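Grendby Program Adds Bed Linens to Home Task Training

The Rovow household robotics program in Grendby has extended its hand-guided demonstration work to bedding and other large soft items, the program office announced in July. The new series follows 16 months of recording on kitchen and table tasks.

Under the method, a person performs a chore with a hand-held gripper fitted with a camera, and the recorded motion is later used to train a robot arm with matching fingers. No robot is needed in the home during recording. The program reports that 61 participants have contributed to date, with a total of 898 completed demonstrations accepted for training.

"Blankets and quilts are difficult to teach because they never lie the same way twice," said Sille Toft, who directs data collection for the program. "We ask people to work at their own pace and on their own beds – the variety of fabrics and patterns is what the training requires."

Participants in the bedding series are asked to complete 3 tasks: straightening a blanket, folding it in half, and moving it to one side of the bed. Each attempt begins with the gripper open above the fabric. Recordings in which the fingers leave the camera's view are returned for a second attempt.

Software for the series was prepared by Tratano, which also reviews the recordings before they are released to the training group. Remote-control sessions using the Mets arm will continue separately at the Grendby laboratory for tasks that require two hands.

A striped knit blanket on a floral quilt, with the gripper's blue finger pads open toward it.

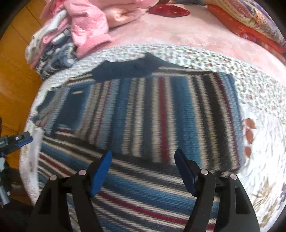

Taking Part

Residents of Grendby may apply through the program office. Applicants receive the gripper on loan and attend a short training session before recording begins. Sessions are held in the afternoon, starting at 2 p.m.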